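The Blue Ones Go in the Blue Bin, and Other Lies We Tell Ourselves

I have strong opinions about how toy bricks should be stored, which is a sad thing to find out about yourself at my age. I came to them slowly, mostly on my knees, reaching under a radiator.

There are two schools. The first sorts by shape: long ones here, flat ones there, wheels in an old ice cream tub. The second sorts by colour. The shape people will tell you, at length and often uninvited, that colour sorting is for beginners. A green brick among 500 other green bricks, they say, can't be found by any human eye, whereas a small brick among small bricks of every colour leaps out at you.

They are right. I have tested it with the big Hegyi set we were given in February, which claimed 2000 pieces on the lid and seemed to breed in the night. Finding one particular blue corner piece in a heap of blue took me longer than building the lighthouse it belonged to. And I still sort by colour, and I think you should too.

Consider what the job looks like when it is laid out properly, with three bins in a row, blue, green and red, on a pale table against a plain wall.
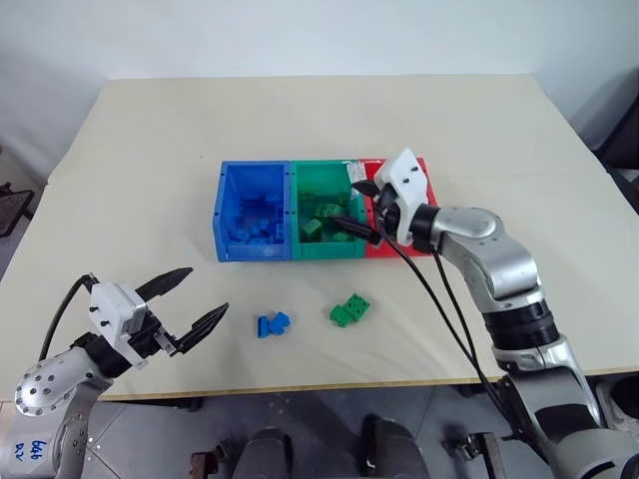
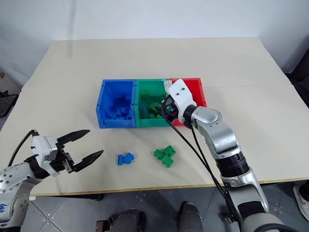

Why colour wins anyway

Look at blue bricks in a blue bin and you know the rule before you've been told it. No label is needed. A child of three can do it, and so can a grandfather who has lost his glasses, or a guest who feels she ought to help and would rather not be taught anything. Sorting by shape needs a meeting. You have to agree whether a slope counts as a brick, and what to do with hinges, and by then it is bedtime and everything goes back in the bag.

I know a house where they bought the full Rivix cabinet, 206 little drawers, each with a slot for a card. It is a beautiful thing. The drawers are mostly empty and the bricks live in a washing-up bowl beside it.

The shape people are planning for the builder. I am planning for whoever is tidying up, who is usually tired and usually me. A storage system gets used for about five seconds at a time by somebody thinking about supper, and it has to survive that. "Green, green bin" survives it. "Two by four, unless it's one of the thin ones" does not.

There is also the question of the half-built thing. Every tidy-up produces a few: two bricks clamped together at an angle that might be rubbish or might be the tail of an aeroplane. By shape, you must pull them apart, which hurts your thumbnails and may cause weeping. By colour, if they match, in they go whole and the tail lives to fly again.

I will grant the other side one point. Colour sorting falls to pieces when a builder uses more than one colour, as builders will. We have a fourth bin for these cases, made by Skidton and sold as a vegetable rack, and it is now the fullest of the lot. I have been told this proves the system doesn't work. I prefer to think of it as the department for appeals.

And yes, the lighthouse is still missing a corner. It's in with the blues somewhere. I've had a look, and I may have another when it stops raining.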